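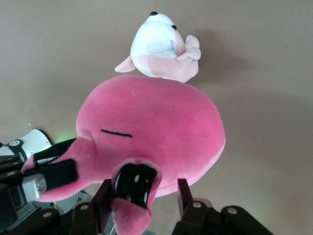

Figure 3. Two plush toys at the gripper, sorting station, Ballier returns center.

4.2 Changes in handling work

Returned soft toys were the last product group at Ballier to be moved to the Rilau sorting station, and the group the staff had the most doubts about. Before the change, each handler picked toys out of a mixed tote, checked seams and tags, and placed them on a shelf by grade. The station now does the picking, and the handler grades what it presents. Soft items do not hold one shape, and they come up together. In Figure 3 the black fingers hold a large pink toy while a smaller white-and-pink one rests on top of it, and the fabric of the larger toy is creased where it is squeezed. Handlers call this a double. The software counts it as one item, so the person at the screen has to stop the cycle and enter the second toy by hand.

All 18 handlers on the two shifts were interviewed in April. Most said their wrists and shoulders were less tired at the end of a shift. Several also said the day felt longer — they stood in one spot and waited for the arm. Ikhsan Lumbantobing, a shift lead, described the new task as "watching for the odd one," and said new hires learned it faster than people who had sorted by hand for years.

The stop log covers 4000 picks of soft toys. Handlers stopped the cycle 46 times, mostly for doubles. The log does not record toys that were set aside afterward for a second look, and handlers at both stations disagreed on whether that work should count toward the hourly target. At the time of writing the target had not been changed.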